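Budgeting for a two-arm bench setup: what have I forgotten?
Asked by Bivwood, 2 August 2025, in Small Automation

Hello all. I look after the practical side of a small training workshop and we've been promised some money in October for a second robot bench, so I'm trying to get a sensible list together before anyone changes their mind! The arms themselves are already quoted for. What I've been given for everything else is £2000, and I keep swinging between thinking that's heaps and thinking it'll be gone by lunchtime.

The work is nothing grand. Plastic cups, picked up and moved in and out of a mesh pen holder, over and over, with a gripper on each side of the table.

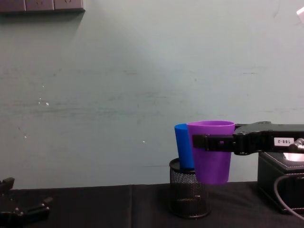 So what I'd like to know is where other people's money went. I have cloth, cups, spare finger pads, cables and a better light on the list so far, and I've a nagging feeling that I'm missing something dull and expensive. I'd also like to know whether it's worth buying a proper table or whether any old one will do. Ours at the moment is a pale one with black matting on it and it has had a hard life, bless it.
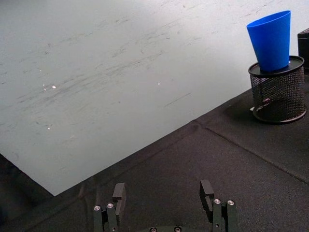

Our table top and matting, with the blue cup in the pen holder

If anyone has a supplier they'd go back to, I'd love to hear that too. Thank you in advance, and sorry for going on.

Maldonado
Get a service plan. We didn't and regretted it.

Araceli Campos
Hello Bivwood, lovely to see someone asking this before the order goes in! I did the same job for our place and I'd say the dull and expensive thing you're missing is cables. Have a look at how yours hang when the arms are reaching over the table, because a drooping loop is fine until it catches on something, and then you're waiting on a replacement with the whole bench idle. I'd buy two spares of every cable with a special connector, and some decent clips while you're at it.
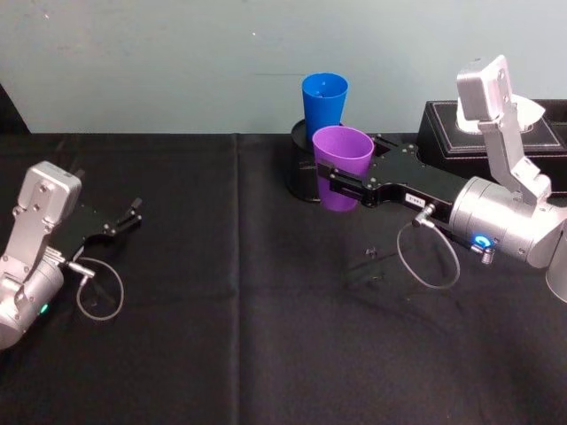 Both arms over the cloth, with a cable hanging below each gripper

On the table, I would spend the money. We bought a cheap one first and it wobbled every time an arm stopped quickly, so we ended up paying twice (the old one is now under the kettle). Matting and cloth cost very little, so get more than you need and swap it when it creases. Cups too. I ordered 11 of one sort from Fodeo, then they changed the shape slightly and none of the new ones matched, so buy the lot in one go.

For spare finger pads we use Tevel, who are slow but pack things properly. I'd also hold back 15 per cent for the things you'll only think of once it's all bolted down. Ours went on an extension lead and a stool.

Do ask whether delivery is in the quote for the arms. Ours wasn't, and that came out of the same pot.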